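Grando teaching kit – two arms, one lead, no coding

Posted in November by the Dutadport shop

I get asked for this one more than anything else on the bench page, so it has its own listing now. The Grando is a pair of small desktop arms. One is the leader, the one you hold and push about with your hand, and the other is the follower, which copies you as you go. Press the pedal, do the job, press it again, and the software keeps the whole thing as a demonstration you can play back or train on.

I've had a set running at home for ages and I still enjoy it far too much. You do get a feel for it quickly – most people are stacking things within an evening – but go slowly at first. If you rush the leader, the follower rushes too, and you end up saving a lot of demos you won't want. My own habit is to do a few practice goes with the recording off, then keep my elbow on the desk and breathe out before I close the fingers. Sounds daft, helps a lot. Small blocks are a good first job.

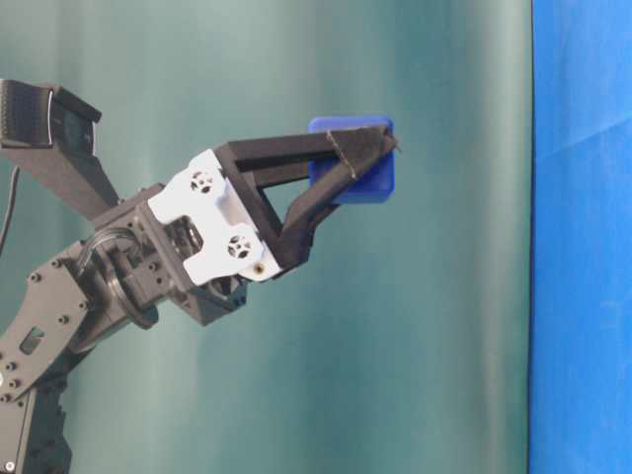

Wosa wrote in to ask whether the leader has to be clamped down, and said that on a bare desk it kept creeping towards the edge during longer recordings. Yes, clamp it please! There are 2 clamps in the box, one for each arm, and a loose base will spoil your demos because the start position shifts between goes.

If you'd sooner not use the leader, there's a remote mode as well. Plug in a gamepad and drive the follower from across the room. It's fine for big movements and fiddly for anything delicate, so I only use it for clearing up between takes (and showing off to visitors).

Storage is 2000 demonstrations per project, after which you'll need to start a new one or bin your duds. Bin your duds anyway.

In the box: leader, follower, pedal, clamps, power supplies, USB leads. You'll need your own computer and camera. Spare fingers are sold separately and go on with a small screwdriver.

Related items
Matsuda foot pedal, long lead
Grando spare fingers, pair
Gamepad adaptor
Desk clamp, wide jaw

We use cookies to remember your basket. Carry on browsing if that's all right with you, or change your settings.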